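Spot rates and small hauliers: does the weekly index tell them anything?
Project report, Transport and Logistics, second year
Rattana Yimyam and Rafail Liapis
Supervisor: Vasiliki Galanis
Handed in 18/09/2019

1. What we set out to do

Small road hauliers are often told to watch the spot market. The advice comes from load boards, from trade newsletters and from our own course reader, and it sounds sensible enough. If the index goes up, hold out for more money. If it goes down, take the contract work. We wanted to know whether a firm with a handful of lorries can do any of this in practice, and we went in doubting it.

We compared the weekly index put out by the load board Uvevum with the prices paid to two firms, Spanos and Likby, over 12 weeks. Both let us see their job sheets on condition that we did not print single prices. Spanos runs curtain-siders and Likby runs mostly box vans with a few fridge units.

2. Where the index comes from

Uvevum does not publish its method. Sofia Deligiannis, who handles bookings at Likby, told us that the figure is built from prices asked, and that the price agreed on the phone is never sent back to the board. We asked Uvevum about this and got a brochure. Until somebody shows us otherwise, we treat the index as a record of what people hoped to get.

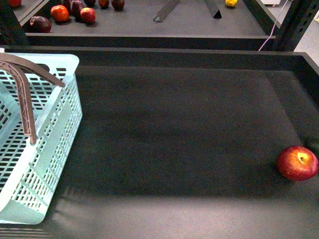 Load type is the second weak point. The board sorts everything into 3 classes, and the middle one, "general light goods", is so wide that an average across it means very little. Plastic housewares show why. A pale green basket with slotted sides, like the one in the photo, weighs next to nothing and takes up a lot of room, so a trailer of them is full long before it is heavy. Tinned food goes in the same class. Spanos charges for the first by floor space and for the second by weight, and the index mixes the two without a word.

3. What we found

For Spanos, the index and the price paid moved in the same direction in 8 of the 12 weeks. That looks good until you remember that a coin would get six on average. For Likby the match was worse, and the fridge work seemed to follow the season and nothing else. Glykeria Koutsoukos, who plans the routes at Spanos, said she looks at the board to find return loads and ignores the index altogether. We had expected the owners to disagree with her. They didn't.

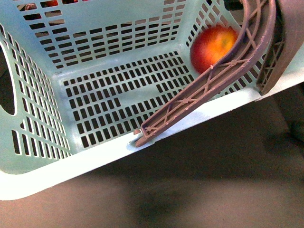 Empty running mattered far more than the headline rate. A lorry that comes home with nothing in it has to earn both legs on the way out, and no index of outward prices will show that. Light goods make the sums harder still, as a basket carries its own empty space wherever it goes - the walls and floor are full of slots, there is a big handle opening in the side, and the hollow middle is air unless the maker nests one inside another. Spanos told us that nested loads and loose loads are quoted very differently. The board has no box to tick for it.

4. Limits

Two firms is a tiny sample and 12 weeks is a short run. One week at Likby had to be partly rebuilt from fuel receipts after a sheet went missing. We also tried the route tool Edby to work out empty miles, but it assumed a return to base every night, so we dropped it and did the work by hand from the sheets.

We would not tell a small haulier to pay for the index on this evidence. Rattana wants to repeat the test in November, when the Christmas freight is moving, with agreed prices logged on the day. Rafail thinks the result will be the same.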